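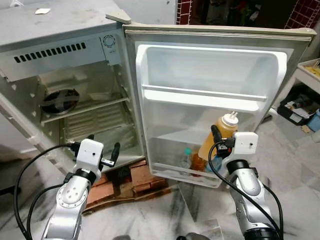 The mini fridge, door open. Yes the sauce lives there.

Quick one tonight, I have 2 loads of laundry going and no dinner plan.

So. The little fridge. I got it from Rutilio Maldonado when he moved out of the Prirnow building, and I have been saying I'll clean it ever since. September now. Still grubby. The lining is stained, the top has dust on it and plenty of scuffs, and the only stuff left is in the bottom door bin. Squeeze bottle of yellow sauce, some water, a dark orange bottle I keep meaning to deal with. Wire shelf is bare, top bin too. Which means no excuses.

Plan, such as it is:

Bottles out first. Unplug it. Then the wire shelf goes in the sink with dish soap and hot water. Door bins same, if they come off without a fight. Pui-shan swears by baking soda paste for old plastic, leave it on, wipe, do it again. She got her own fridge nearly white that way, took 3 rounds. I'll try 2 and see how I feel.

The vent slots across the top front are what I'm dreading. Old toothbrush I guess? And the fan at the back, I am not putting a wet rag anywhere near that. Dry brush, gentle.

Also want to do the ribbed part low down at the back. Last time I went at something like that with a butter knife (different fridge, RIP) so this time only a soft cloth and patience. Don't have much of the second one.

If the stains don't budge, fine. It only has to be clean, it doesnt have to be pretty. It's going under the counter next to the Flokar shelves and mostly it'll hold drinks and whatever Ezequiel brings over in jars.

Anyone know if vinegar is ok on the rubber seal? I've heard yes and I've heard never. Leave a coment, I'm starting tommorow morning before work.

Ok dryer's buzzing.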